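Haushalt & Wäsche | Tipps für Kapuzenjacken und Pullover

Kordeln, Reißverschluss, Ärmel: bedruckte Jacken richtig zusammenlegen

Jacken mit Kordelzug verheddern sich in der Maschine gern mit anderen Teilen. Vor dem Waschen den Reißverschluss ganz schließen, die Kordel auf beiden Seiten gleich lang ziehen und locker verknoten. Bedruckte Stoffe auf links drehen und mit wenig Schleudern waschen.

Zum Zusammenlegen eignet sich das Bett besser als der Tisch, weil die Ärmel ganz Platz haben. Die Jacke mit der Vorderseite nach unten ausbreiten und den Stoff von der Mitte nach außen glatt streichen. Dann einen Ärmel quer über den Rücken legen, den zweiten darüber. Die Kapuze kommt flach nach unten, die Kordel wird hineingelegt. Zum Schluss den Saum in 2 Schritten bis zum Kragen hochschlagen.

Ausgefranste Kordelenden kürzt man knapp und umwickelt sie fest mit Nähgarn. Bei Kunstfaser reicht ein kurzes Anschmelzen, Baumwolle brennt dabei nur an. Ist die Kordel herausgerutscht, hilft eine Sicherheitsnadel am Ende beim Einfädeln.

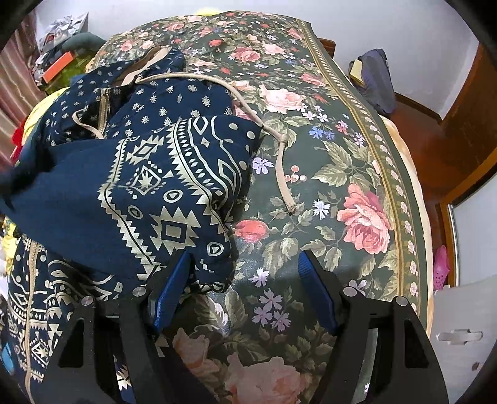 Dicke Jacken liegen im Schrank unten, dünne oben. Wer sie über den Sommer wegräumt, holt sie spätestens im Oktober wieder heraus und lüftet sie einen Tag.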